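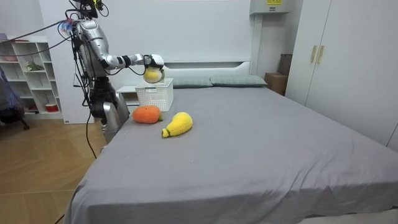
Fitted sheets that stay put?
Bedding & Laundry > General

westness54
Bought the Tirberg deep pocket set in gray. Looks great until 3 a.m., when one corner lets go and I wake up wrapped like a burrito. Mattress is 18 inches with the topper. Do I need straps or a new personality?

irnik_dryer
Straps. Six bucks, the kind that clip under the corners. I've had the same set since March and it hasn't budged.

lintfree200
Straps are a scam for people who buy the wrong size. Your topper ate your pocket depth. Return the sheet.

irnik_dryer
My scam has been holding on nicely, thanks.

westness54
Package says it fits up to 18. So I'm exactly at the limit.

lintfree200
"Up to 18" means 16 on a good day, before it meets a dryer. Did you dry it on high?

westness54
I would rather not say.

moth_and_rust
Take the topper off. You'll sleep worse but the sheet will look fantastic.

westness54
Ordered the straps. They come Thursday. Lintfree, I'll also be using low heat, so you can both be smug.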